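Why Things Go in Bins

Look around your home and you will probably find a lot of bins. There may be one for blocks, one for socks, one under the sink and one by the back door with muddy boots in it. Stores use them, schools use them, and people who fix things for a living use them all day long.

A bin is a simple thing. It has a floor, it has walls, and most of the time it has no lid. You can drop something in without looking very hard, and it will stay where you dropped it.

What is the difference between a bin and a box?

People mix up the two words, and that is fine. A box usually has a lid or flaps. You close it when you want to put something away for a long time or send it somewhere. A bin stays open. It is for things you will want again soon, maybe this afternoon.

A drawer is a kind of bin too, if you think about it. It slides into a piece of furniture, and the furniture works as the lid.

Why do the sides slope?

Next time you pick up a bin, look at the sides. On many bins they lean outward, so that the top is wider than the bottom. There are two good reasons for this.

The first is stacking. If the top is wider than the bottom, an empty bin can sit down inside another empty bin. This is called nesting. Paper cups nest, and so do mixing bowls. A stack of 40 nested bins takes up much less space than 40 bins with straight sides.

The second is your hand. Sloping sides leave more room at the top for your arm to reach in, and your knuckles are less likely to bump the wall when you go after something in a corner.

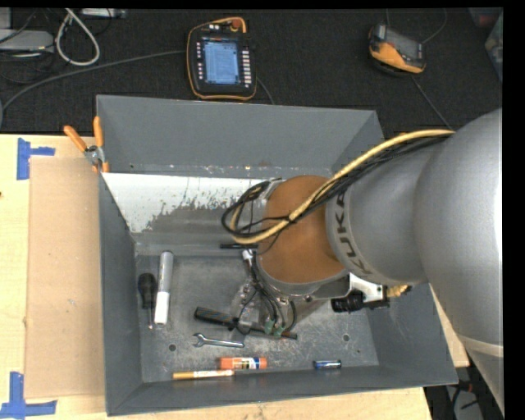
Words by Khadija Benkirane
Things We Use, Part 9
Reading time: one snack

Small tools often end up in a bin like the gray one on the wooden table. It holds a screwdriver with a chunky black handle, and next to that is a thick tube shaped something like a marker. Tools like these are easy to lose. A marker rolls. A small screwdriver slips behind a cushion or gets left on a windowsill. Walls stop them from going anywhere.

The floor of a bin can tell you something as well. A metal floor gets scratched when hard things slide across it, and a floor with lots of light scratches is a floor that has been used. Scratches on a metal bin do not hurt it much. On painted metal they can let in water, and then you may see rust, a reddish-brown crust that forms when iron and water and air meet.

Some bins have small holes in the bottom, too. Holes can do different jobs. In a bin for garden tools, they let rainwater run out. In other bins, a bolt can go through the hole to hold the bin to a shelf or a cart. Some containers are made from parts that were first used for something else, and the holes are left over from that.

Why not put everything in one big bin?

You could. Putting things away would be very fast. Finding them again would be slow.

When lots of things are in one deep bin, they pile up, and the small ones sink to the bottom. Try it with a bucket of pebbles and sand. Give the bucket a shake and watch what happens. The sand slips down through the gaps, and the pebbles end up on top. The same thing happens with toys. It is why the smallest brick is always at the bottom.

A shallow layer is easier. If the things lie next to each other and not on top of each other, your eyes can find the right one before your hand starts looking.

Aicha Lahlou runs a repair shop in Laltdale, where people bring in lamps, toasters and clocks. She has 50 bins on one long wall. "I sort by what I do with a thing," she told me. "Everything that turns a screw goes together. Everything that makes a mark goes together — pens, chalk, pencils. If I sorted by color it would look nice and I would never find my chalk."

She also keeps one bin on her bench with no label. Whatever she picks up during the day goes in there, and on Thursday after closing she puts it all back on the wall. It works for bedrooms too.

Try it yourself

You need a shallow bin or a shoebox lid, a few things from a kitchen drawer (ask first, and leave the sharp ones where they are) and a friend.

Spread the things out in the bin so that none of them touch. Ask your friend to look while you count slowly to five, then cover the bin with a towel. How many can your friend name?

Now push everything into a heap and do it again with a different friend. Write down both scores. If you have more friends, keep going and see whether the heap is always harder.

Words to know

Nesting: when one empty container fits down inside another one just like it.

Sorting: putting things into groups because they are alike in some way.

Rust: the reddish-brown crust that forms on iron when it gets wet.

Next time: Rachid Bouzid on hooks, nails and other ways to hang things up.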